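Home | Explore | Threads | Saved | Log in

Danica Kadrić
Everything I learned from a month of mending old tea towels (thread)
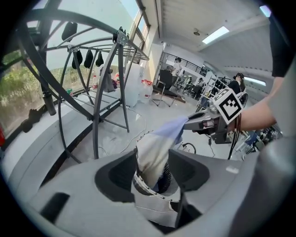 Pale blue at one end, cream for most of its length.

1/ So in August I bought a bundle of old linen from a house clearance in Cloken, and I am completely hooked. 11 tea towels, all with holes, all softer than anything you can buy new!

2/ First thing: wash before you mend. Old linen can shrink a bit even after decades in a drawer, and a darn done on unwashed cloth will pucker. (Ask me about the first one. Or don't.)

3/ Thread matters more than the needle. I started with shiny polyester and it cut straight through the weave. Now I pull threads from the worst towel in the bundle and use those. They match beautifully.

4/ Start your darn well outside the hole, where the cloth is still strong. I go 7 threads past the edge on every side. Zorica Ivanov taught me that at the Stovivard mending evening and it changed everything.

5/ Don't pull tight! Leave a tiny loop at the end of each row. The loops get used up in the first wash and the patch lies flat.

6/ My favourite is a darn in bright orange on plain cream. I know some people like it invisible, but I grin every time I dry a plate.

7/ Next up is a tablecloth with a scorch mark the size of a saucer. Patch or embroider over it? Tell me!

Replies

Tarun Khurana: Patch! Then embroider the patch.

Oona Oksanen: Does the loop trick work on wool socks too?

Danica Kadrić: @Oona yes, and even better, wool is very forgiving

Haris Kovačević: My gran used a light bulb under the cloth. Still have it.

More threads
Natural dyes from the kitchen bin
Sewing on a button so it stays on
200 old buttons and how I sorted them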